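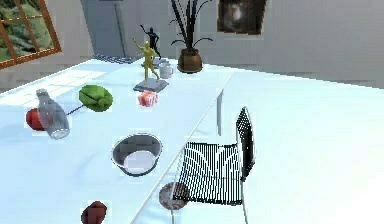 *Fig. 1. Rendered interior with window, painting and two white tables.*

## Unit 4: Reading and writing the property listing

These notes go together with the lecture of Monday. Please read them before the seminar and bring one printed listing with you, from any agency you like. It should be for a house or an apartment that is for sale, not for rent.

### 4.1 What a listing has to do

A listing is a short text with two readers. The first reader is the buyer, who looks at many listings in one evening and gives each of them only a few seconds. The second reader is the agent of the buyer, who wants to know the facts: lot, year, heating, taxes, what stays in the house and what goes with the seller. Many beginners write for the first reader only, and then the phone rings all day with questions that the text could have answered.

In this course we use the order below. Other schools teach a different one, and you may meet it in your internship.

1. Opening line: type of home, number of bedrooms, one strong feature
2. Walk through the main floor, starting from the front door
3. Bedrooms and baths
4. Outside: yard, parking, storage
5. Systems and recent work, with the year
6. Location, in one or two sentences
7. Terms: showing times, possession, items not included

### 4.2 The opening line

Compare these two openings for the same house on Bevan Street.

> Welcome home!! You will fall in love with this stunning gem the moment you arrive!

> Three-bedroom brick ranch on a corner lot, with a new roof and a finished basement.

The first one could be placed on any house in the country. The second one is a little dry, but the buyer who needs three bedrooms on one level will continue to read. You can add warmth later, in the walk through the main floor.

The online form of the Plavlow listing service, which we use in the computer lab, accepts 1000 characters for the public remarks. Spaces are counted. In the search results it shows only the first 78 characters, so count them. In the second opening above, the corner lot is still inside the limit and the basement is not.

### 4.3 Words to handle with care

**Bedroom.** Check the local rules before you use this word for a basement room. Usually the window and the exit are the question. If the room does not pass, write "den", "office" or "bonus room".

**Updated, renovated, new.** These are not the same. "New" needs a year. "Renovated" means that larger work was done, and you should be able to say which work. "Updated" is weak, and buyers know it.

**Custom.** Use it only if something was made for this house. A cabinet from the store catalog is not custom, even when the color was chosen by the owner.

**Family, mature, safe, exclusive.** Describe the property and not the person who should live in it. "Perfect for a young family" can bring you trouble under the fair housing rules. "Fenced yard, two blocks from the playground" is fine.

**Cozy.** Everybody reads it as "small". Give the size of the room.

### 4.4 Square footage

Always write where the number comes from. In the Nidano case, which we discussed in class, the public remarks said 2801 square feet and the county record had a smaller number. The agent had counted the enclosed porch, and the porch was not heated. The buyer found it during the inspection period and the contract had to be opened again.

A simple way to write it: "2801 sq. ft. per appraisal, including enclosed porch." If you have two sources and they do not agree, ask your broker which one goes in the form, and keep both papers in the file.

### 4.5 Condominiums

For a condominium, the text needs some extra facts. At Astudano Court, our second example, the monthly fee covers water, trash and the outside of the building, but the parking space is sold separately. The first version of the listing said "parking available". Two buyers understood this as "parking included". The corrected sentence was: "Garage space offered separately; ask for price."

Also mention the floor, the elevator, the pet rules and any special assessment that is already approved.

### 4.6 Homework

Take your printed listing and mark every word that has no fact behind it. Then rewrite the text in the order of 4.1, in not more than 12 sentences. If a fact is missing, leave a blank line with the name of the fact (for example "year of roof: ____") and do not guess.

Hand in both versions, stapled, at the beginning of the seminar. Spelling counts for this one.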